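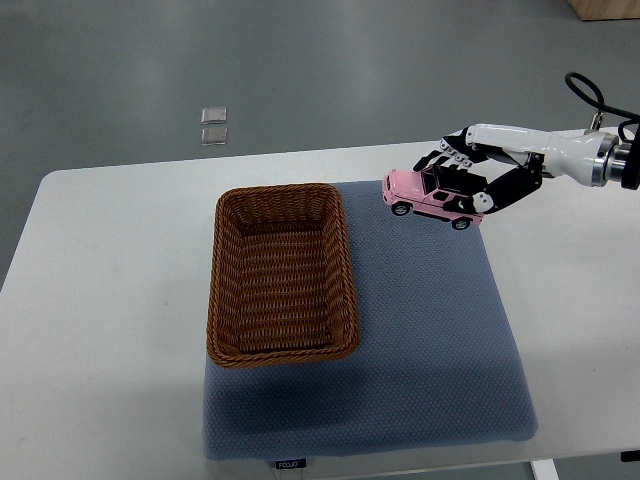
TREVLOW TOY LIBRARY TO OPEN SECOND BRANCH IN HOLLOWAY

HOLLOWAY - The Trevlow Toy Library will open a second branch in February, in the former shoe store on Bokeck Street. The new branch will lend toys, puzzles and board games to families with children up to age eight.

The library started in Trevlow 4 years ago with 200 items on a few shelves. It now has 1220 items in its catalog and lends to households in both towns. Until now, Holloway families have had to travel to Trevlow to borrow and return, a trip of 19 miles each way.

Membership is free. Each household may borrow up to 4 items at a time and keep them for three weeks. Loans can be renewed once by phone or at the desk, unless another family has asked for the item. There are no late fees. Members are asked to report missing pieces when they bring a toy back, so that the set can be completed before it goes out again.
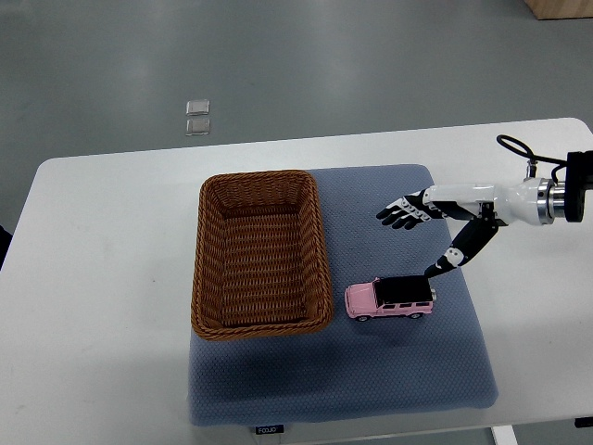 A pink toy SUV and a woven basket on a padded mat.

Toy cars, building blocks and wooden train sets are the most requested items in Trevlow, and the Holloway branch will open with extra stock in all three groups. Puzzles for ages five and up will be shelved by number of pieces. Ride-on toys will stay in Trevlow for now - the Holloway storage room is too small for them - but can be ordered for pickup.

The Holloway branch will be open mornings from 9:30 to noon, with one late afternoon session each week. Items borrowed at one branch may be returned to the other.

Renovation of the store was paid for by a grant from the Provberg Fund, which also covers the first year of rent. The work included new flooring, a lower front counter and a ramp at the street entrance.

Families can sign up at the Trevlow desk now or in Holloway from opening day. Proof of address is required. Donated toys are accepted in Trevlow only, clean and with all parts included.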